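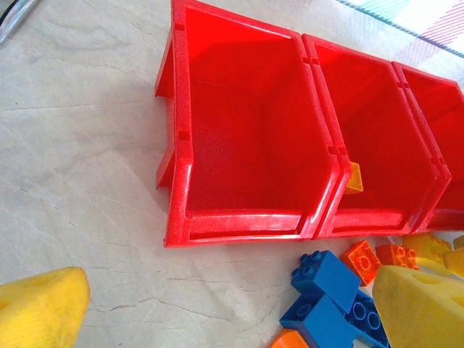 Home | Guides | Sorting cell | Section 4

4. Setting up the bins and the foam fingers

Posted by the Katham workshop team, August 31, 2020
19 shares | 2 comments

This section is for the person who prepares the Lollico sorting cell before a run. Please read it to the end before you switch on the arm. The fitting of the gripper body is explained in section 3 and is not repeated.

4.1 Placing the bins

1. Press the stop button and wait until the arm is in its rest position.
2. Wipe the work surface with a dry cloth. Small crumbs of foam can stay under a bin and make it rock.
3. Put the red bins side by side with the open fronts towards the gripper. Push them together until the side walls touch along the full length.
4. Look inside each bin and take out any brick that remained from the last run. A small piece can hide behind the front lip, so look from above and not only from the front.
5. Put the bricks for sorting in a heap before the bins. They may lie on their side or upside down. It is not necessary to arrange them.

Note: The row does not need to be parallel with the edge of the table. If you have moved it, you must teach the bin positions again (see 4.3).

4.2 Checking the foam fingers

1. Look at both fingers from the front and from the side. Grey marks are normal and do not change the grip.
2. Press each finger with your thumb. The foam must come back to its shape within 2 seconds.
3. If the foam is torn or stays flat, change both fingers together. Order them as Veloso part 134.

Caution: Do not clean the foam with alcohol. It becomes hard and the bricks will slip.

4.3 Teaching the bin positions

1. Open the Jostora program and choose "Bins", then "Teach".
2. Move the arm by hand above the first bin. Keep the fingers higher than the back wall.
3. Press "Save" and repeat for the other bins.
4. Start the test at slow speed with one brick only. Keep one hand near the stop button.

Caution: When a brick lies close to a front lip, a finger can touch the bin and push the complete row. If this happens, stop the arm, put the row in order and begin again from step 2.

Note: Transparent bricks are more difficult for the wrist camera when strong light falls on the table. Close the blind or turn the lamp away, then repeat the slow test.

Previous: 3. Gripper body | Next: 5. Daily care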